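Edeltraud Mayrhofer keeps her straps in a drawer that used to hold cutlery. Bag straps, apron ties, the waistband of a rucksack her son wore out at school, all rolled up and held with a pin. When something in the house needs a handle or a loop, she goes to the drawer first.

She repaired bags for a living for 30 years, most of them at Larow, a small leather and canvas shop that closed in March. Now she works from the back bedroom and takes in whatever people bring. Most of it is straps. The body of a bag will usually outlast them, she says, and people throw the whole thing away for want of a few stitches.

Her advice starts with looking. Put the strap on a pale surface under a good light, especially if it is black. Dark thread on dark cloth hides its faults well, and a seam that has started to go can look sound until you bend it. Run the strip between finger and thumb from one end to the other and feel for places where the fold has gone thin or the edge has opened.

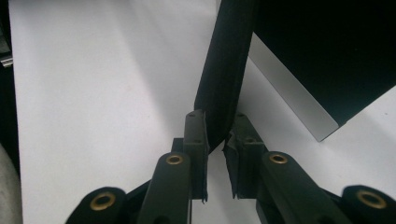 ## Cutting back and folding

Frayed ends should be trimmed until you reach cloth that holds together. People are timid about this and leave a soft, hairy end that pulls straight out of the new stitching. Mayrhofer takes off 5 millimetres at a time and tugs the threads after each cut.

Fold the raw edge under by 12 millimetres, press it, and fold it again. Synthetic webbing wants a cool iron and a cloth over it. Cotton can take more heat.

## Thread and stitches

She uses a polyester thread from Ultinel, sold on 200-metre reels, and waxes it herself. Ordinary sewing cotton will do for an apron tie but not for anything that carries shopping.

The stitch is a plain backstitch in a box, with a cross through the middle. Andri Gruber, who learned from her at Larow and now runs his own bench in Tarkton, does his on a machine and gets through a pile of them before lunch. Mayrhofer still sews by hand. Her machine, an old Leitner, skips on thick folds and she has never had it seen to.

She charges the same for one end of a strap as for both, and if the second end looks tired she does it anyway.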